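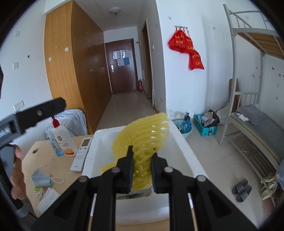
Tuesday, December
Posted by Güven Yaman, workshop notebook

Notes from the Stillgate open day, hand-held gripper session. I went for the afternoon half, from 13:30, mainly to see how they handle items with no fixed shape, because the Kozan cell still drops netting and we have no good answer for it. The first item on the list was a foam fruit net. With the fingers closed the lower end of the sleeve squeezes tight between the pads and the upper part fans out above the tips, so the width at the grip says very little about the size of the thing being held. Our own width check would read that as a thin part or as a miss. I want to look at this before anything else is changed on the cell.

Format of the demonstration: one operator, short takes, pick and place with a styrofoam box as the container. Visitors were allowed to try after the first block. Each of us got the same instructions, which were brief: approach from above, close fully, lift, pause, release. The pause is there to give the labelling step a clean boundary. They did 131 takes over the day and kept 93. Rejections were mostly for takes started before the operator was in position, plus a batch where the clock on one unit had drifted. I asked for the breakdown and was promised a sheet.

Points on the hardware, in no particular order.

Fingers are black with a thin blue pad on each inner face. The pads are changed as a pair. I asked about pad life on foam and the answer was that foam is easy on them and card edges are not. Same as our experience with the Wokby pads, where the leading corner goes first.

Grip force is whatever the hand supplies. There is no limit on it. For the net this makes no difference, it compresses and stays put. For fruit it would matter and they had no fruit out. Somebody asked about ripe pears and was told that was next year's problem.

Weight is acceptable for a single take. After my own 28 attempts the wrist was tired and the last few were slower. I would plan for shorter blocks than theirs, with a change of operator between blocks.

My failures, from memory: two where I took a single strand and the rest swung clear of the fingers, one where a strand caught on the rim of the box on the way out. The single-strand case is worth reproducing here. It counts as a successful pick under their rules – the item left the box – but a placement step after it would be poor. Their rules do not distinguish. I raised this and it was noted.

Gekance had sent two people, who wanted to talk about conveyor speeds and left before the second block. I have a card from one of them in the drawer with the spare pads.

There was a short talk at 15:40 on rooms. Their position is that takes should be done in ordinary living spaces with ordinary clutter, and that tidying beforehand does more harm than good. I agree in part. For netting I would still want a run against a plain background first, white on pale is hard enough for our segmentation and yellow was a generous choice of colour.

To do on our side:

- Order 40 nets, mixed colours, at least half of them white.
- Turn off the width check on the Kozan cell for the netting class and log the raw value only.
- Repeat the single-strand pick, ten times per operator, and record what happens on release.
- Ask Stillgate for the rejection sheet if it has not come by the end of next week.
- Find out whether the pads fit our fingers. The hole spacing looked close but I did not have calipers with me.

Added later: measured our own fingers. Spacing is in the parts book, page after the belt tensioner. Still need theirs.

3 comments
2 shares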